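Diário de jogo – quarta-feira, já de noite

Hoje voltei a Warkberg depois de quase 2 semanas sem jogar.

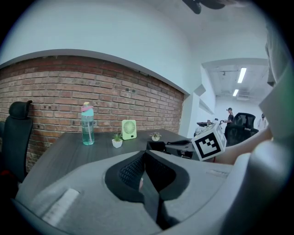
Tinha deixado a minha personagem na estalagem de Pellholm, com pouca comida, a espada gasta e uma missão que eu já não lembrava bem. O diário do próprio jogo diz somente "fala com o ferreiro". Qual ferreiro? Em Pellholm há dois, e os dois estão zangados um com o outro. Falei primeiro com o errado, claro, e ele vendeu-me uma pedra de amolar por um preço que considero um roubo.

Escrevo isto em português porque prometi à minha professora que ia escrever todas as semanas. Ela disse que o tema não importa. Então o tema é este, e peço desculpa a ela pelas palavras como "amolar", que aprendi hoje porque jogo com os textos em português. Aprendi também "bainha", "penhasco" e "desfiladeiro". Não sei quando vou usar "desfiladeiro" no supermercado.

O ferreiro certo chama-se Bralen. É um velho que fala muito devagar e não deixa saltar as frases. Ele quer um minério que só existe na mina do norte, e na mina do norte vive o bicho de que o Hazem me tinha avisado. O Hazem Fahmy terminou o jogo em dezembro e desde então manda-me conselhos que eu não pedi. O conselho dele para este bicho foi: "leva fogo". Levei fogo. Levei 8 frascos de óleo e gastei todos na primeira sala, com uns morcegos que não mereciam tanto.

Morri 6 vezes. A primeira foi culpa minha, porque entrei sem olhar para o mapa. Na segunda caí da ponte. As outras foram todas iguais: o bicho levanta a cauda, eu rolo para a esquerda, e a esquerda é sempre o lado errado. Deviam ter posto um som antes do golpe, ou então têm e eu não o ouço, com estes auscultadores velhos.

Na última tentativa experimentei uma coisa diferente. Tirei a armadura pesada, que me custou 1316 moedas e da qual eu tinha muito orgulho, e fui com a roupa simples do princípio. Assim a personagem rola mais depressa. Fiquei sempre perto da perna de trás e bati só uma vez de cada vez, com muita paciência – eu, que não tenho paciência nenhuma. O bicho caiu quando eu já não tinha poções. Levantei-me da cadeira e dei um grito, e depois tive vergonha, por causa dos vizinhos.

O Bralen recebeu o minério e não disse obrigado. Disse que a espada fica pronta "quando a forja quiser". Fui ler num fórum o que isso significa e parece que é preciso dormir na estalagem e voltar depois. Ainda não fiz.

Também encontrei a Jin outra vez, a caçadora que aparece nas estradas e vende flechas. Desta vez ela tinha uma conversa nova, sobre a irmã que ficou na cidade do sul. Gostei muito desta parte, mais do que do combate. Escolhi a resposta em que prometo procurar a irmã, e agora tenho uma missão a mais na lista, que já estava comprida demais.

O Hazem escreveu há pouco a perguntar se já passei a mina. Respondi só "passei". Não lhe falei da ponte.

Para a próxima vez: dormir na estalagem, buscar a espada, vender a armadura pesada (ou guardar? ainda não decidi) e comprar óleo. E perguntar à professora se se diz "rolar" ou "rebolar", porque no fórum usam os dois.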